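December 2019

Wednesday, and too hot to do anything sensible, so I finally sat down and worked out the train trip for April. Skornville first to see the old place, then the long leg up to Tilley, which takes forever because it stops at every shed and water tank on the line. The fare's gone up again! 136 dollars one way, and you have to bring your own sandwiches (I'd bring them anyway, the pies are a crime).

I rang the motel to ask about a room on the ground floor. They had 2 left, one next to the ice machine, so I took the other. My knee can't be trusted on stairs at the moment -- it clicked all the way round the supermarket this morning like a cheap biro.

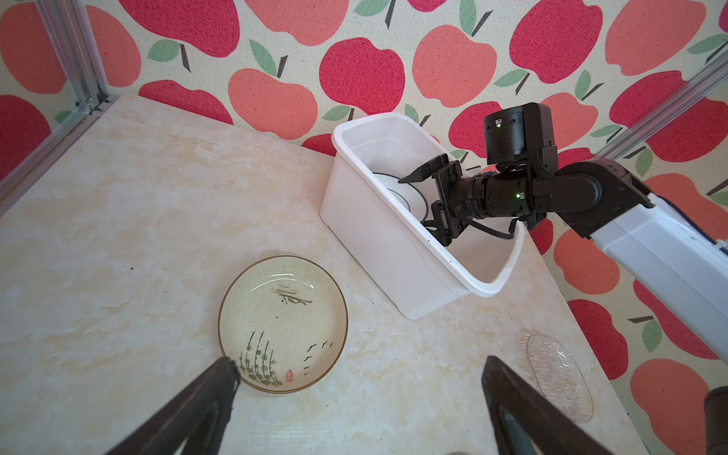 Anyway, the motel wanted a deposit, and I couldn't find my card, and then I found it in the Nagano guidebook where I'd been using it as a bookmark. I'd forgotten that trip was ever on the cards. Flights were 1056 each when I looked, so back on the shelf it went.

Had cold chicken and the last of the beetroot for tea. Still no rain. The tank's low and the tomatoes are sulking, so they get the washing-up water tonight -- must remember the bucket.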